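Small Things on the Worktable
Gallery from the craft room, Branley

I moved to Branley in May and rented a room of my own for making things, for the first time in my life. It is on the second floor, door 111, and the stairs are narrow, so everything came up in small boxes. With this page I wanted to show my friends at home how the room is coming together. Most of them asked about the big cupboard, but the cupboard is not ready yet, so I begin with the table and what lives on it.

Before I lived in Branley I worked at the kitchen table and had to clear it for every meal. Now I can leave a thing half finished in the evening and find it in the same place in the morning. It is a great luxury for me, and I still enjoy it every day.

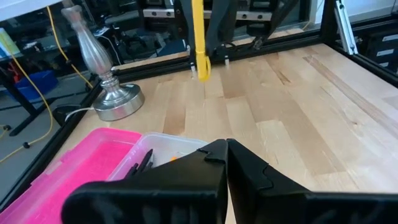
Text and gallery by the owner of the Purkosano craft blog

The table, with the pink box and the clear box. I love this pink. The plastic lets some light through, and the color gets deeper where one part of it lies over another. In the clear one there are dark, long pieces together at one side, and one small orange thing beside them.

The wood is my favorite part of the room. It is made of long strips, some tan, some like honey, some a little more brown, and you can see the grain in them. I oil it with a soft cloth and leave it overnight with the window open.

The lamp base is silver and tall, with a round belly and a wide foot like a plate. I clean it with a dry cloth, but fingerprints come back very quickly. The white cable goes off to the left side, and I still want to find a clip for it.

About the boxes: I bought mine at Kowalchuk, the household store near the bus station. They have two sizes and I took the smaller. My rule is that a box stays on the table only as long as I work with what is in it. After this it goes back on the shelf. I do not always follow my rule.

Next gallery: the cupboard. I ordered the hinges from Worel, part number 505, and they sent me the left ones two times. When the right ones arrive I will hang the doors, paint the inside pale green and put the new pictures on this page.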